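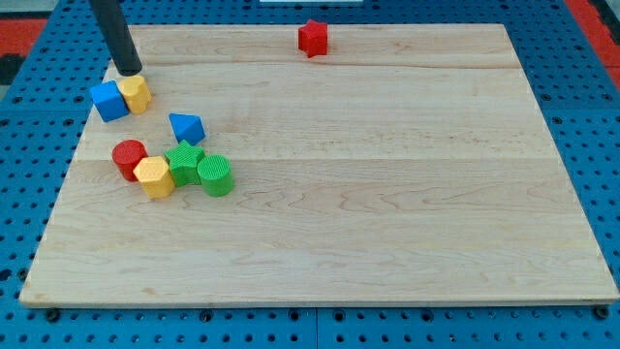
FOR RELEASE: Aug 11, 2026

Kernmont adds Ratis shape blocks and maple play boards to its lending program

WUMDALE — The Kernmont toy library said it will begin lending sets of Ratis shape blocks, each with a maple play board, to families and child care homes in the Wumdale area. Sets can be reserved now at the front desk or by phone.

The blocks come in plain solid shapes, among them cubes, cylinders, triangular prisms and stars, in red, blue, yellow and other colors. They are meant for sorting, lining up, stacking and free play. There is no picture to copy and no right way to finish. Each set goes out in a drawstring bag with a card listing the shapes inside.

The board is a flat rectangle of maple planks joined edge to edge, with no rim. It gives children a level surface to build on when the floor is carpeted or the table is uneven. It is also sold and lent separately from the blocks.

"Families kept telling us the blocks were fine but the building kept falling over on the rug," said Mihret Workneh, director of Kernmont. "So we asked for a board. It needed to be heavy enough to stay put and light enough for a grandparent to carry to the car."

The boards were made by Tesfamariam, a woodworking shop in Wumdale that also builds the library's shelving. Chaltu Wolde, who runs the shop, said the first boards were too thick and were cut down after a trial in February.

"We use maple because it takes knocks," Wolde said. "You will see the seams and the grain, and no two boards will match. A dent or two after a few months is normal. If an edge starts to feel rough, bring it back and we will sand it."

Five child care homes took part in the trial, using the blocks and boards during their usual play hours. Providers were asked to write down what the children did with the blocks and what got in the way. Several of their requests were taken up. The storage bag now has a wider opening — the first one was hard for small hands — and the shape card was reprinted in larger type.

Mebrat Habte, a provider who joined the trial, said the stars were the shape children in her home argued over most.

"They want to put the star on top of everything," Habte said. "The cylinders they stand up like people. The prisms they use for roofs, or they lay them down and call them ramps. I had planned to do color sorting with them and some mornings we did, but a lot of the time they had their own idea and I left them to it."

Habte said cleanup took less time once the board was part of the routine. Children carried the blocks back to the board first, then put them in the bag shape by shape. She keeps the card taped inside a cupboard door at their eye level.

Kernmont has 831 member families. The library bought 70 block sets for the start of the program and will add more if the waiting list calls for it. A number of sets are being held back for child care homes, which may borrow more than one at a time.

How borrowing works

Members may keep a set for up to five weeks and renew once if no one is waiting. There is no charge to members. People who are not members can borrow by joining at the desk, where staff will need to see one piece of mail with a local address.

Sets are checked when they come back. Blocks are wiped with mild soap and water and dried before they are lent again. Boards are wiped with a damp cloth. Borrowers are asked not to soak the boards, put them in a dishwasher or leave them outdoors overnight.

A missing block should be reported when the set is returned. The library keeps spares and does not charge for the first lost piece.

Open play mornings

The library will also put blocks and boards out at its open play mornings, where families can try them before borrowing. Zinash Workneh, who leads the play mornings, will set up low tables for younger children and a separate area for those who want to build on a larger scale, with several boards placed side by side. Adults are asked to stay with their children.

Sowmya Acharya, who manages the collection, said the library chose plain shapes on purpose after looking at which items were borrowed again and again.

"The toys with one trick go out once," Acharya said. "Blocks go out, come back, and the same family asks for them again in the winter. We wanted more of those on the shelf."

A short sheet of play ideas written by Zinash Workneh is included with each set and is also available at the desk.

About Kernmont

Kernmont is a member-run toy library in Wumdale. It lends toys, puzzles, games and play furniture to families, child care homes and classrooms.

Press contact: Sowmya Acharya, Kernmont toy library, Wumdale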